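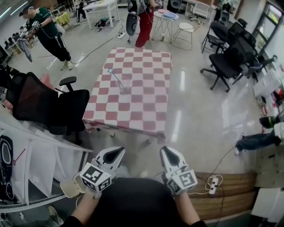

Figura 1. Sala de trabajo con la mesa del mantel a cuadros, el vaso y la varita de estrella.

Proyecto de asignatura: reorganización de una sala de uso compartido
Autor: Ingvar Thygesen
Viernes 3 de noviembre

1. Punto de partida

La sala Clikden se usa para actividades muy distintas y los muebles proceden de varias compras. Conviven sillas de oficina, taburetes, mesas auxiliares y escritorios, sin un sitio fijo para cada cosa. El encargo consistía en proponer una distribución y unas normas de recogida sin comprar mobiliario nuevo. El presupuesto para material pequeño era de 175 euros.

2. Observación

Trabajé con la sala en uso. La mesa con el mantel de cuadros rosas y blancos ocupa el centro del suelo, y casi todos los recorridos pasan junto a ella. En la figura 1 hay sobre el mantel un vaso de plástico transparente con una varita terminada en estrella. El mantel cuelga por el borde, lo que conviene tener en cuenta si se acerca una silla con reposabrazos como la negra de malla, a la izquierda de la mesa.

Al fondo, la mesita redonda blanca tiene encima un plato azul y otro rosa, y debajo, en el suelo, una botella blanca. También hay un montón de objetos en el suelo, bajo una mesa blanca, cerca del taburete amarillo. Son dos casos del mismo problema: lo que no tiene estante acaba debajo de una mesa.

3. Propuesta

La mesa central se mantiene donde está, con paso libre por los dos lados. Las sillas de oficina vuelven a los escritorios al terminar cada sesión. Los taburetes se guardan juntos contra la pared. La vajilla pasa a una caja con tapa, modelo Drodedum de 24 litros, y las botellas a la estantería blanca. Para lo que hoy se deja en el suelo se prevén 2 cajas más, con etiqueta en el frontal.

La recogida dura 12 minutos según el horario de la sala. El orden es vajilla, objetos sueltos, sillas y, al final, mantel.

4. Pendiente

Falta decidir si el mantel se deja puesto de un día para otro. La tutora, Steinarsdóttir, prefiere doblarlo y guardarlo. También queda por medir el hueco entre la estantería y la silla negra antes de pedir las cajas.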